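Search this site Enter keywords Go

Keeping your health insurance papers in order at home

Since I moved to Skurkham I have changed my health plan two times, and both times I lost a whole evening looking for one letter. Now I have a system. It is simple and it needs only a folder, six dividers and a pen that does not smear.

First, take every paper out of the drawer, the kitchen basket and the car. Do not read them yet. Put them in piles by the sender: the insurance company, the doctor, the pharmacy, the hospital, the employer, and the state or federal office. Each pile gets one divider. My dividers are from Postik, the strong kind with a tab on the side, but cardboard from a cereal box is also good if you cut it a little larger than the paper.

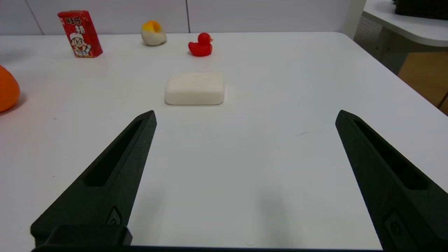

The explanation of benefits is the paper which most people throw away too early. It looks like a bill but it is not a bill, it tells you what the plan paid and what part is left for you. For sorting these you need a plain surface, and a white tabletop like this one is good, although small white receipts are easier to see on a dark cloth. Put each explanation together with the bill for the same visit and compare the date, the name of the doctor and the amount. If they agree, staple them. If not, write the difference on the top with a pencil and call before you pay. Last July I had a bill for 2,551 dollars and the explanation said 400. One call was enough, but I had to have both papers in my hand.

Write your deductible on the inside of the folder cover. Mine is 3,000 dollars. Under it I make a short list – date, amount, what is left – and I fill it in when the bill is paid. When the deductible is met I draw a line, and after this line I read every bill two times.

Pharmacy receipts fade quickly. Make a copy, or keep them in an envelope away from the window and from the stove. Tape over the print makes it disappear faster, so tape only the edges.

If there is a change in the law, you will get a notice from your plan or from the marketplace. Such notices go at the front of the folder, with the date of arrival in the corner. I do not trust what I hear on television about who will lose what, I wait for the letter.

Old papers I keep together with the tax papers of the same year, in a box on the top shelf. Before you throw anything away, cut out the member number and tear it in small pieces.

Adamczyk, February 2022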